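Up to 112 demos now! I did the whole afternoon with the hand grippers, one in each fist, packing odds and ends into a box so the arm at Plovstead can learn to do it later without me. My thumbs are killing me. Lilian says to slow down on the close, the policy hates it when I snap the fingers shut, so I spent the first 2 hours moving like I was underwater (and then forgot and sped up again, of course).

Sponges are easy. Soft stuff is the worst, cloth especially, you think you have it and then it sags off to one side and you have to decide whether to keep the take or toss it. I tossed a lot. Miklós wants 600 by the end of April, which, ha. Princess offered to take mornings and I said yes before she'd finished the sentence.
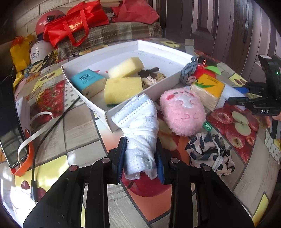
Me vs. the white cloth, box duty. Pink guy on the right is judging.

Tomorrow I want to try swapping hands, left one for the picking and right one just for nudging. Also need to ask Sabina if we're keeping the apple tablecloth, I kind of love it. Soup for dinner, bed by ten.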